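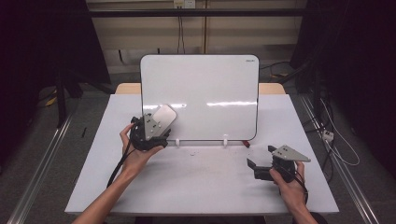
Viswood Adult Education Office
Fall enrollment: what is changing and what is not
Posted 19/06/2024

1. The Viswood Adult Education Office has received many inquiries on the fall term. This thread sets out the main points for returning and new students. The full catalog is available at the front desk in Wastora Hall and on our website.

2. The fall term will offer 39 evening courses, all beginning in September. Bookkeeping, Spanish, conversational Portuguese, basic tailoring and citizenship preparation continue as before. Furniture repair returns after a year away.

3. The registration fee remains $40 per course. Materials are charged separately where the catalog says so. Students in tailoring should wait for the first class before buying fabric, as the instructor will go over suitable weights and widths.

4. Enrollment for the past year closed at 1476, the figure reported to the district in our annual statement. Demand was strongest for citizenship preparation and English for the workplace, and both had waiting lists through the spring.

5. In response, English for the workplace will be offered in two sections, one early evening and one late. The content is the same. Students may not move between sections from week to week, but a single permanent change can be requested through the office.

6. All registration will be handled through Cludum, the system already used for our summer workshops. Accounts created for a summer workshop remain valid. Please do not open a second account if you have forgotten your password – duplicate records delay the issue of certificates.

7. Paper forms will still be accepted at the front desk. They are entered in the order received, together with online requests, and carry no advantage or disadvantage on a waiting list.

8. Students who prefer to register online but do not have a computer at home may use the public workstations on the ground floor of Wastora Hall during regular office hours. No appointment is needed. Staff can help with signing in and with choosing a section,
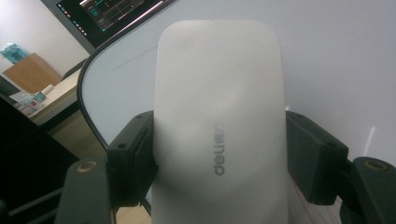

but they cannot enter payment details on a student's behalf. Please bring your own card, or pay by check or money order at the desk once your place has been confirmed.

9. Fee assistance is available through the Shiferaw Fund. Applicants should submit the one-page form and proof of address. The fund supported some 40 students last year, most of them in first-time language courses. Applications are reviewed in private and are not shared with instructors.

10. A question received several times this week: the Shiferaw Fund may be used for the registration fee and for required books. It may not be used for parking or for optional materials.

11. Refunds. A full refund is given when a course is canceled by this office. A student who withdraws before the second class will receive a credit toward a later term. After the second class, no credit is given except for medical reasons, in which case a note is required.

12. Parking behind Wastora Hall will be limited while the lot is resurfaced. The side entrance stays open and has step-free access. The elevator is in service, and evening students may use it without a pass.

13. Instructors who wish to propose a course for the spring term should send an outline and a list of required equipment to the program desk. Proposals without an outline will be returned. We are especially interested in daytime courses for parents of school-age children.

14. Certificates from the spring term are ready for pickup. Please bring photo identification. A family member may collect a certificate with a signed note from the student.

15. Replies to this thread are read during office hours. For questions about an individual record, please call or visit the front desk – we are unable to discuss student accounts in public posts.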